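Niltdale by Nabila Ait Ali - a review, with some gushing

Posted Wednesday, January 15, 2020

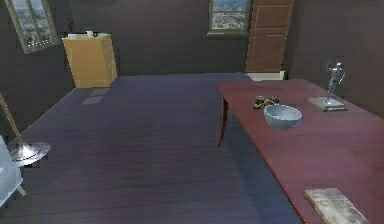 Dwayne Oyelaran wrote in after my winter reading list to say that I had to stop whatever I was reading and pick up Niltdale, that the first 5 chapters would feel slow and I should stay put anyway, and that if I didn't cry at the ferry scene he would never trust my taste again. Well, Dwayne, I cried on a bus. Your trust is safe.

So, Niltdale! For anyone who missed it, this is a fantasy novel with a love story running right down the middle of it, and the two halves get along beautifully. Tretton is a mapmaker's apprentice who has been sent north to redraw the borders of a valley that keeps changing shape. Bandara is the man who lives there, keeps the river locks, and would very much like the valley left off the map altogether. They meet on page 9, they argue until page 139, and I enjoyed every bit of the arguing.

I read a lot of enemies-to-lovers. I know how these go, and I still got caught out here, mostly by how funny it is. Tretton writes letters home to his aunt that leave out everything important. Bandara reads one of them by accident and corrects the spelling, and then has to pretend for three whole chapters that he doesn't know what it said about his hands. I had to put the book down and walk around my kitchen.

The magic is light and a bit odd. There's a substance called Mastex, a sort of resin the locals burn to make the land hold still for a night, and it's expensive, and it smells awful, and people fight over it. I liked that a lot. Magic that costs money and stinks up your coat is much more my thing than glowing swords. Ait Ali never stops the story to explain the rules either. You pick them up from people complaining, the way you'd learn the bus schedule in a new town.

Now the slow part. Dwayne is right about those opening chapters. There's a long stretch at the mapmakers' guild with a great many masters and under-masters, and most of them never come back. I had to flip back twice to remember who had signed Tretton's travel papers (it does matter later, a little). If you're the kind of reader who gives a book fifty pages, please give this one a few more. Once he gets off the cart and steps in the mud, the whole thing wakes up.

And then page 139. I won't say what happens. I'll say that there's one lamp and one blanket, that the author knows exactly which old favorite she's playing with, and that she then takes it somewhere I've never seen it go. The heat level is on the gentle side - doors close, mornings arrive - but the longing is turned all the way up. I didn't miss the rest.

What I loved most was that both men are grown-ups. Bandara has been married before. His late husband is talked about with real fondness, by him and by the neighbors, and Tretton is allowed to be a little jealous and then allowed to get over it. Nobody has to be erased so that the new love can count. There's a supper where the whole village tells stories about the husband and Tretton laughs harder than anyone, and I think that may be the chapter where I stopped being a critic and just became a fan.

I also want to shout about Bandara's sister, who runs the ferry and has the best lines in the book. She gets a small romance of her own with the woman who delivers the grain, told almost entirely through what they charge each other. I would read 200 pages about those two tomorrow.

A few small complaints, so you know I was paying attention. The villain is thin. He wants the valley, he has a nice horse, and that's about all we get. A couple of the dream passages run on longer than they need to, and they're set in italics, which my eyes don't thank anyone for. The map at the front of the paperback is printed so small that I gave up on it, and in a book about maps that stung a bit! I borrowed the e-book from the library afterward just to zoom in, and it's lovely. Tiny otters in the river.

The ending comes fast. The story closes on page 221 and I turned the leaf expecting another chapter and got the acknowledgments. I've been back and read the last scene again and I like it more now than I did the first time. It stops with a question being asked, and you're pretty sure of the answer. Some readers will want the answer on the page. On my second time through I was happy to fill it in.

Content notes: grief, one near-drowning, a broken arm set without anything for the pain. The dog is fine. The otters are also fine.

My copy was bought with my own money and it's already promised to two people, so if you want to borrow it you'll have to get in line behind my cousin. Dwayne, what else have you got for me?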